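Stilleveck cell – pre-session check, drawer unit task
Form 22, completed by the shift operator before recording starts

1. Emergency stop tested from operator side. OK
2. Arm base bolts and table clamp checked by hand. OK
3. Cable loop clear of elbow through full travel. OK. Comment: ran the slow sweep twice, no snagging. Tie replaced in December, still holding.
4. Fingertip pads seated, no tearing. OK
5. Gripper indicator green at idle. OK
6. Camera mounts tight, exposure locked. OK. Comment: Plultier calibration file loaded, not the Astier one.
7. Mat flat and square to the table. OK
8. Object set per task sheet: drawer unit, round container, green flag. OK

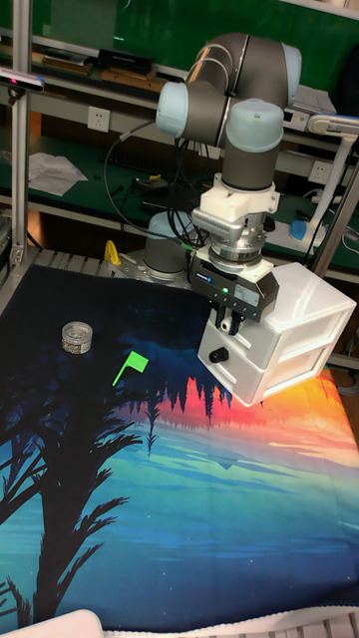
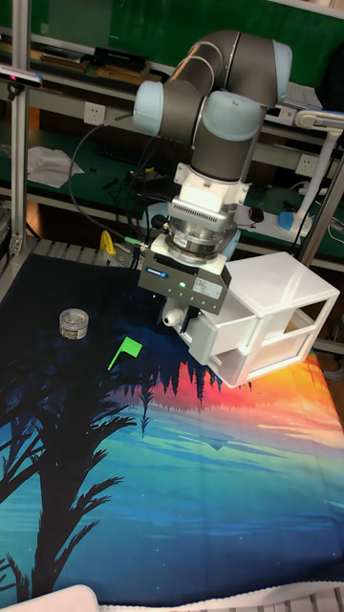
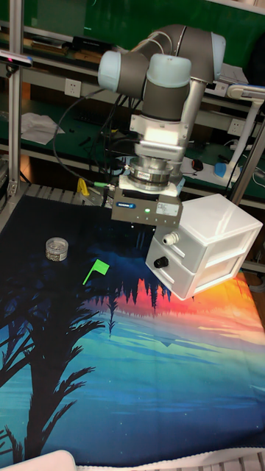

Arm at the drawer unit, container and flag on the dark side of the mat.

9. Force readings zeroed with gripper empty. OK. Comment: repeat after any tool change.
10. Disk space for 73 episodes. OK
11. Episode labels match task sheet. FAIL. Comment: 2 episodes from the previous session carry the old task name. Renamed by hand – script still needs fixing, see Gachanja tracker.
12. Failed grasps kept and tagged, not deleted. OK. Comment: the training set is short on these.
13. Walkway behind operator clear. OK

Result: cleared for recording. Item 11 stays open until the script is patched.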